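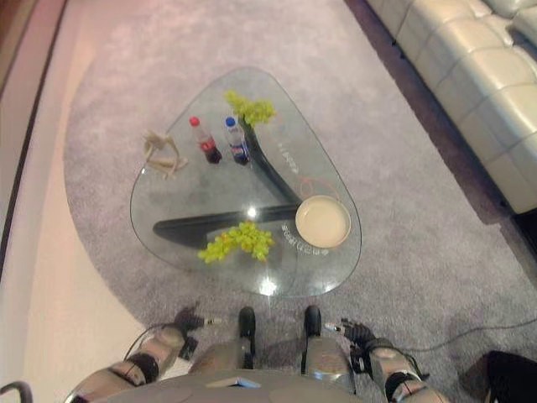 3 min read

Trovthorpe Glass Coffee Table

Glass top with rounded corners, two-part curved base in gloss black
Sold by Skestgate Home

I have wanted a table like this in the shop for years, and the Trovthorpe finally got me to clear a spot for it. It's a rounded triangle of clear glass sitting on two curved black legs that meet near the middle and make a sort of boomerang. You see the whole base through the top, so even with drinks, a plate and a couple of bunches of grapes out, the shape still comes through. Set it on a plain gray carpet and those dark curves really stand out!

The shape

The corners are soft all the way round, and one end narrows to a rounded point. If you have a corner sofa, try turning that point into the angle of the seats. You can get in and out past it without doing the sideways shuffle, and the wide edge is left facing the room where people can reach it. With two armchairs I like it the other way about, wide edge toward the chairs.

It looks good from above too, so it suits a room with a staircase or a mezzanine looking down on it. Sandrine Pruvost, who does our room sets, put one under the landing on a Thursday and we had sold it by closing time.

The glass

Clear, with polished edges. The gloss on the legs picks up a bit of light through it, which I love, especially in the evening with one lamp on. Fingerprints show, as they do on any glass table. A damp microfiber cloth and then a dry one will do it. Skip anything gritty, and lift heavy bowls when you move them instead of sliding them.

Hot pans need a trivet. Cold bottles are fine straight on the top, just wipe up the rings when you clear away.

The base

Two legs, gloss black, meeting near the middle. One of them tapers to a point and it's my favorite part of the table. Dust the legs when you vacuum, because dust on black will be visible from your seat!

Felt pads for the feet are in the box. Use them on hard floors and leave them off on carpet.

Putting it together

Allow 9 minutes for the base if you've never built one. Stand the legs where you want the table, fit the pin, check that nothing rocks, then lower the top with a second person on the other side. Please do get the second person. The glass isn't fixed down, it rests on clear pads, so check that it sits evenly before you put anything on it.

To move it later, take the top off first. Don't drag the table by the glass.

What to put on it

Less than you think. A round plate in beige or cream looks lovely against the black legs, and something twisty and natural, a bit of root or a carved piece, gives you some contrast with all that smooth glass. Fruit goes straight in my basket for any room set. Green grapes are great on it.

Delivery and spares

We deliver with our own two-person crew and they'll carry it to the room you choose. Next batch is due in November. Spare glass pads come in packs of 6, felt pads in packs of 5, and both can be ordered at the counter.

Also in this range: Clulard side table, Jacquet floor lamp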